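Teltaven room-reset kit: second report on the trial

To: Myung-ja Son
Period covered: February to 12 November 2019

The grant pays for a trial of the Teltaven kit from Witasham. The kit is a two-arm mobile unit, a control tablet, and a service under which Witasham trains the unit on tasks recorded by hand in real guest rooms. We were asked to report on whether the service is worth buying for the Semwal property.

Work done

The unit was delivered in February and set up on the third floor. Recording of hand tasks is finished for 41 rooms. The task list now has 20 entries, up from the 6 in the original order. Bed making was dropped from the list at Witasham's request and we agreed.

The unit handles towels, cups and wastebaskets well enough to leave with one attendant nearby. It is slow. Glass tops gave it trouble until the spring software update, and it now sets a mug down on glass without knocking it.

Cords are the weak point. Hair dryers, kettles and lamps all have them, and the unit drops a plug more often than it holds one. Witasham asked for more hand recordings of cord work, with both hands kept in view and the plug turned so the prongs can be seen.

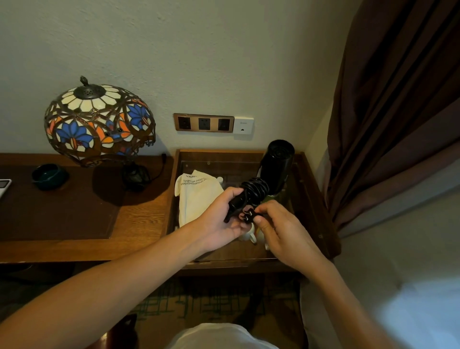
Coiled cords are harder than straight ones, as the loops pull back when the grip changes. Zultlow, which supplies the gripper pads, has sent a softer set and we have fitted them. It is too early to give results.

Spending

Nearly all of the training budget is used. We have $3,000 left under parts, which we would like to move to recording time. Please confirm in writing if that is allowed.

Next steps

Finish the cord recordings, retrain, and repeat the full task list with the new pads. Witasham has yet to send a price for the service after the trial year. We have asked twice and can't make a recommendation without it.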